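Lustomel Technical Forum > Automation and Robotics > Events and Visits

Topic: Open day at the Grukavitz hall, wire sorting demonstration

jorach_admin
Posted 2026-08-16

Members are invited to use this topic for reports and comments on the recent open day at Grukavitz. The hall was opened to visitors from partner schools, member firms and the general public. The organizer recorded 1311 visitors. Please keep remarks on the lunch arrangements and parking in the separate topic. Remarks on the demonstrations belong here.

Moderation is active. Please address the subject and not the person.

bench_4_east
I attended the morning session on behalf of our training department. The station of greatest interest to us was the wire sorting cell. The host explained that loose hookup wire is returned from the training benches in mixed condition, and that the task of the cell is to separate it by color into baskets. Visitors stood behind a rail and could follow the work on a monitor.

The explanation was clear and the host answered questions in full. I would recommend the visit to any department that handles returned wire. Two views of the cell are attached.
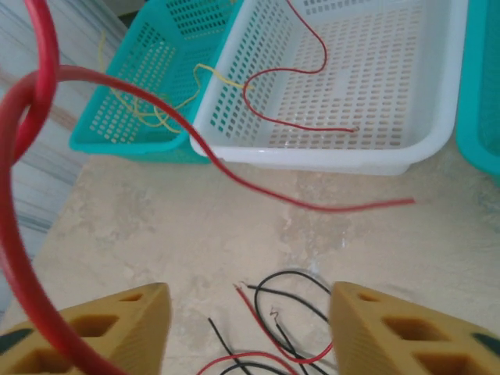
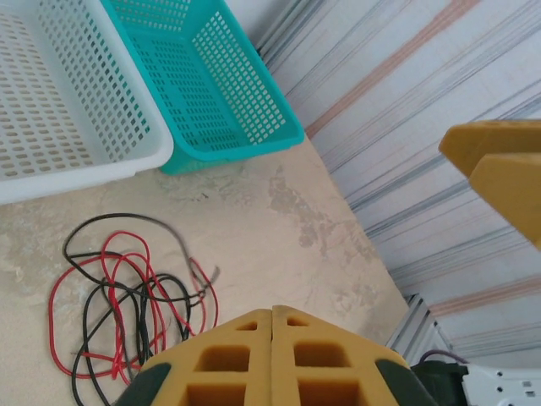
Both views: yellow grippers, perforated baskets, red and black wire on the work surface.

With regard to pace, our group was told before the session began that speed was not the purpose of the demonstration. I consider that a fair notice, and I judged the session accordingly. Our own technicians sort returned wire at the end of each term, and the work is disliked.

tichy_line_user
I thank the previous poster for the report. I must, however, record a different opinion. We operate a Tichý feeder line and attended with the intention of comparing methods. The program leaflet stated that the cell had completed 3000 picks in preparation for the open day. It did not state how many of those picks were successful. A figure of this kind is of little use to a firm that must decide on a purchase.

I asked the host for the success rate and was told that it would be published in October. I would have preferred to have it on the day.

bench_4_east
The point about the leaflet is accepted. I would only note that the event was announced as an open day and was never presented as a sales event. The leaflet was one folded sheet and also had to cover the paint hall.

quietrelay
May I ask whether the wire is sorted by length as well as by color? In our shop the short pieces are discarded, and anything long enough to reach across a panel is kept. Sorting by color alone would leave us with half the work still to do.

bench_4_east
In reply to quietrelay: color only. Length was mentioned by the host as a later stage, without a date.

osk_maintenance
I attended in the afternoon and wish to add a comment on the subject matter itself. Flexible wire is a difficult material for any gripper. It bends, it catches on its neighbors, and one strand will often bring others with it. Several visitors near me compared the cell unfavorably with the carton stacker at the next station. I do not believe that comparison is a sound one. A carton has the same shape every time it is picked up.

I was also pleased to see that stripped ends were left on the wire. Many demonstrations use new, clean cut material, and the result tells a maintenance department very little.

tichy_line_user
I agree with osk_maintenance on the difficulty of the material. I do not agree that difficulty excuses the absence of figures. Our department sorts 1000 pieces in a normal week by hand, and I can state our error rate to anyone who asks.

quietrelay
Then kindly state it. The forum would benefit.

tichy_line_user
I will request permission from my employer and post it in this topic.

jorach_admin
Members are reminded that company figures may be posted only with written permission. The moderators thank tichy_line_user for observing this rule.

northgate_school
Our school was unable to attend. Is a further visit planned, and is there a minimum age for students? We have a first-year electrical class that would profit from seeing the cell.

jorach_admin
A second visit for schools is planned for October. Students must be accompanied, and closed shoes are required in the hall. Registration will be announced in the Events section. Groups that were on the waiting list for the first visit will be offered places before registration opens to others.

northgate_school
Thank you. We were on the waiting list and will look for the notice.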